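Work and Automation, handout 4
Sorting and packing: what changes for the people at the bench
2024-03-05
6 min read

Read before the seminar. Bring the Plillevex sheet from last time, we didn't finish it.

Where we got to: automation rarely takes a whole job. Takes tasks. A job is a bundle of tasks, some dull, some skilled, some just waiting for somebody else. Pull one out and the rest shifts about. Last time was typing pools and the bank counter. Today a small firm, small goods, not much money.

The case: Nondano. Packs and ships pocket knives and other small hand goods for shops. 29 people. Knives come in mixed, go out sorted by handle colour, so sorting is a job in itself and always has been. Before the change it was done by hand at long tables, one tub per colour, two people to a table. Then one sorting arm was put in, made by Fusora. The arm picks, looks at colour, drops in the right tub. A person stays with it.

Points to note from the site visit:

Manager's line (Slamet Sutanto): no jobs lost. True as far as it goes. Same headcount before and after. But ask which jobs, and what's in them now.

Bench line (Slamet Yusof, eleven years sorting): "I used to sort. Now I mind it sorting." Keep that quote, will come back to it. His list of what he does in a shift: tops up the feed, clears jams, takes out anything half open, swaps full tubs, fills in the stop sheet. Sorting by hand only when the arm is down.

Half-open knives are the interesting bit. A folded knife is easy. One with the blade out catches on its neighbours, and somebody has to decide whether to reach in. By hand people closed them as they went without thinking, it was never written down anywhere as a task. Not in the job description, not in the plan for the arm. Turned up on day one as a problem. Textbook case of hidden work, see Week 2.
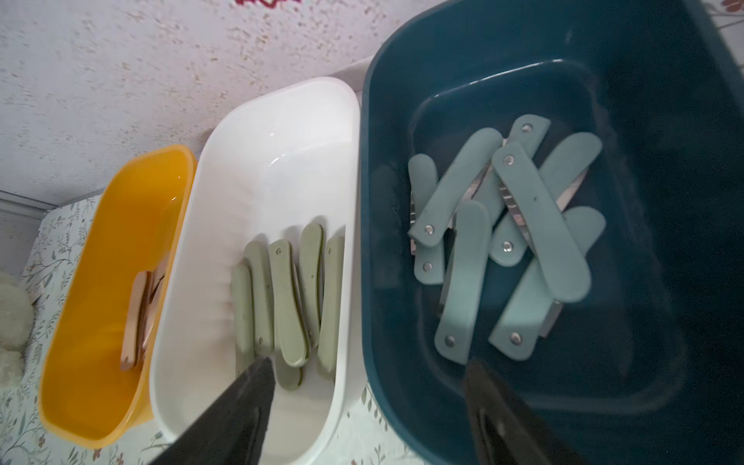
Second hidden task: colour. Sounds simple. Pale green and pale blue under one lamp are fine, under another lamp not so fine. The hand sorters moved their heads, tilted the thing, asked the person oposite. The arm doesn't ask. So lighting became somebody's job as well, and at Nondano that meant Yusof going up a stepladder.

Numbers (from the firm's own sheet, treat with care):
Hand sorting, one table, one shift: 1,051 knives.
Stops logged in the first full month, July: 137.
Stops logged the month after: 135.

Discuss that last pair. Management expected a steep drop once the bugs were out. Didn't come. Two possible readings. (a) The stops are part of the work, mixed goods are messy and stay messy. (b) People got better at logging, so small stops that went unrecorded in July were now going on the sheet. Can't tell from the totals. What would you ask to see?

Pay. Unchanged. Grade unchanged also. But the job now needs judgement about a machine, plus some fault finding, and the old grade doesn't have a line for either. Sutanto says it is "lighter work". Yusof agrees his wrists are better, says his head is worse. Both can be right. Lighter on the body, heavier on attention. Watching is tiring, esp. when most of the time nothing happens. Compare the control room reading.

Talk. Easy to miss. Two people at a table talk all day. One person beside an arm doesn't, the next bench is too far off and there's the noise. Three people raised this on the visit without being asked. Managers didn't raise it at all. New starters used to learn by sitting next to an old hand, now they get a half day and a laminated card. Who teaches the trick with the stiff hinge?

Pace. Before, sorters set it between them, slower after lunch, quick before a lorry. Now the arm sets it, or looks as if it does. In fact Yusof can turn it down and has done. He was asked why. Nobody had told him he couldn't, nobody had told him he could. Rules about who may slow a machine are rules about power, write that in the margin.

Safety. Blades and hands: fewer cuts at the table, firm says, no figures given. New risk is reaching in to clear a jam. Rule is stop the arm first. Everyone knows the rule. Everyone also knows how long the restart takes. Don't put this down to careless workers in your essay, look at what the restart time is asking them to do.

Compare briefly, Lumbantobing. Similar goods, similar arm, different set-up. There the sorters were brought in before buying, tried it for a fortnight, and asked for two things: a quicker restart and a second seat by the arm. Got both. Rota moves people on every two hours so no one minds it all day. Costs more in hours. Firm thinks it's worth it becuase fewer people leave. We only have their word for that, and one visit.

Terms you should be able to use without looking up: task bundle, hidden work, deskilling, upskilling (careful, often claimed, check the pay slip), machine minding.

For the seminar, pick one:
1. List every task in a job you have done yourself. Mark which an arm could take. Then mark which ones wouldn't have been in the job advert.
2. Write Yusof a new job description, half a page. Give it a grade and defend it.
3. Redesign the Nondano bench with no new money. Start with the talk problem.

Essay titles go up next week. Length same as before. Late slips to the office please, not to me.

14 comments
Shared 22 times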